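Ingvar Overgaard keeps the bill in a plastic sleeve, the kind schoolchildren use for book reports, and he would like it back when I am done. It runs seven pages. In ten years as a lobbyist for animals he has learned that legislators will read two.

"The second page is where I put the horse," he says. "If they make it to the horse, we have a chance."

The bill would limit how long a working horse or mule can be kept in harness in the hot months, and would require shade and water at any stand where carriages wait for customers. It has been introduced in the state house three sessions running. Twice it died without a vote. The third time it was attached to a measure on roadside fruit stands, and died with the fruit stands.

Overgaard does not seem bitter about this. He has a long, patient face and eats crackers while he talks, setting each one down on the bill's plastic sleeve before picking it up again. He came to the work from accounting, which he recommends. "People expect you to cry," he says. "I bring a spreadsheet. It upsets them more."

The current law says an animal may not be worked "beyond its reasonable strength." It does not say who decides. In practice the driver decides, and drivers, Overgaard points out, have rent to pay.

"I like most of the drivers," he says. "I've had dinner with a lot of them. They know exactly when a horse is tired. What they want is a rule that makes the other fellow stop too."

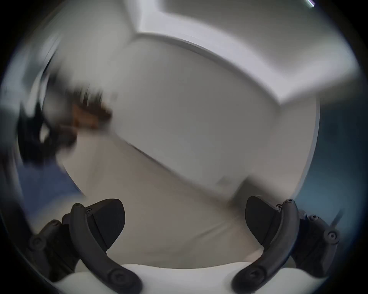
Not all of them want it. Pieter Jacobs has run carriages for most of his life and has testified against the bill each time, in the same brown jacket. I reached him by phone while he was, he told me, under a wagon.

"Ingvar's a decent man," Jacobs said, over some hammering. "He's wrong about the hours. You write a number in a law and the horse doesn't know the number. I've had a mare who was done by lunch and a gelding you couldn't get to go home."

I passed this on to Overgaard, who nodded as if hearing from a cousin.

"He said that at the hearing. The mare got a laugh," he says. "So I asked him what he did with the mare at lunch. He said he took her home. Well, fine. Put that in the law. I'd vote for Pieter's mare."

The two of them have since been working on an amendment. It would drop the flat limit on hours and use a heat threshold, with a rest period after it is reached. Jacobs wants the rest to be shorter. Overgaard wants it written down by someone other than the owner. They have met five times and agreed on the water buckets.

I ask whether he worries that the new version gives away too much.

"Of course it does," he says. "I've had the perfect bill. It's in a drawer. No horse has ever stood in the shade of it."

The session closes at the end of May. The bill needs a hearing before then, and the chairman has not scheduled one. Overgaard has taken to sitting in the hallway outside the man's office, where there is a bench and, he has noted, both shade and water.

He hasn't been asked to leave so far. A clerk brought him coffee last week and wanted to know whether the bill covered donkeys. It did not. He went home and checked, then wrote to Jacobs, who wrote back one line saying he had assumed it did.

It covers donkeys now. They're on page two, right after the horse.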